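5/25/23

I'm in love with a pattern! All those blocks of plum, teal, navy, tan and cream, with skinny dark stripes that make me think of barcodes. I'd happily upholster a chair in it (and maybe the dog's bed).

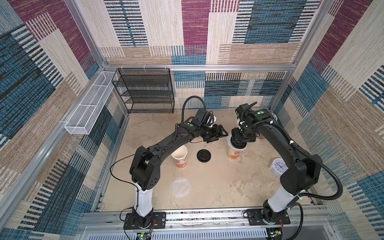
*Purple, teal, cream. Wire shelves in the back corner.*

My own corner at Sasside is plain gray so far, and I have 22 swatches from Trandari taped up by the window. Spyros Moschos votes for the loudest one. So do I, most mornings!

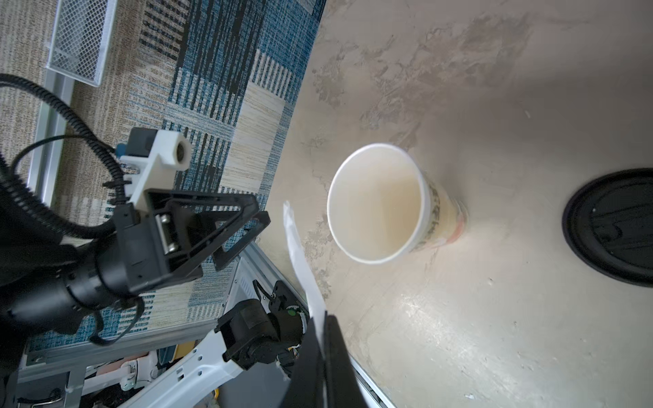 Paper cups are my other weakness, and I've kept up to 100 of them over the years, mostly from coffee stops (the Messina trip alone gave me 20). I like a quiet one best. A plain white cup with a faint greenish print and a bit of pinkish orange down near the base would go straight on my shelf, and against a mottled beige table it looks so good.

Then there are cranes. I'd put cranes on everything – curtains, notebooks, the mailbox. 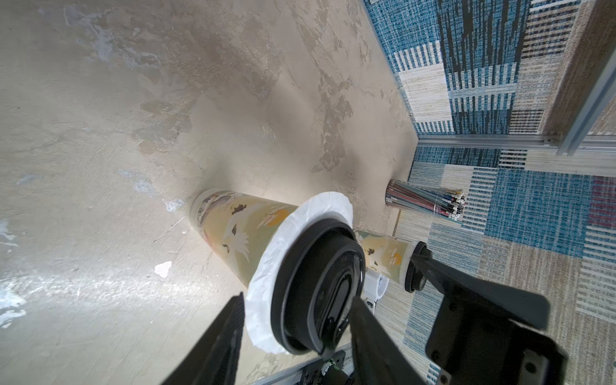

*White cranes, black wingtips, little orange-gold shapes on pale olive.*

I'm painting a pair of them on the pantry door in August, once the primer arrives.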